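Desk small parts, second pass
Oct 20, 2019

The hex cups are staying. I started this in August with a drawer of loose hardware and no system, and the question since then has been where a cup should sit when it is in use and where it goes when it is not.

Background for anyone who skipped the first post. The drawer held 133 loose items after I threw out the dead batteries. Most were screws. The rest were binder clips, cable ties, pen refills and a set of spare feet for the Ledesma shelf. I sorted by how often I reach for a thing and ignored size, which was a mistake with the longer screws. They now have their own tin.

Six-sided cups pack against each other with no gaps, so a group of them holds its position when the drawer is pulled open. Round ones drift. I had two round Zerow pots in there before and they ended up at the back every time.

The drawback is the openings low on the side of the cup. Clips are fine. Anything thinner than a pencil lead can work its way out, and on a white desk a small steel washer is easy to find but a clear plastic spacer is not. I tried three fixes:

Paper liner. Works, looks bad, tears when you reach in.
Felt disc in the base. Does nothing for the side openings.
Plate underneath. Catches whatever falls through and moves with the cup.

The plate won. Mine is a shallow one with a raised rim, from the Vetora outlet in Zisstead, sold as a set of 5. The rim matters more than the diameter. A flat coaster let parts roll straight off.

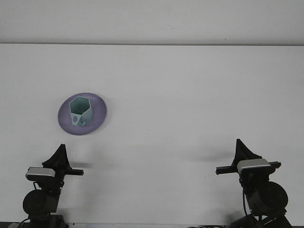 Mint cup on the purple plate, a little off center.

I leave the cup off center on purpose - the wider side of the plate is then free as a sorting area. Tip out a few screws, pick the right one, push the others back in with a finger.

Remaining work: labels, and a lid for the long screw tin. The drawer is 9 cm deep inside, so the lid has to be a flat one. I also have 2 cups with nothing assigned to them yet, probably fuses.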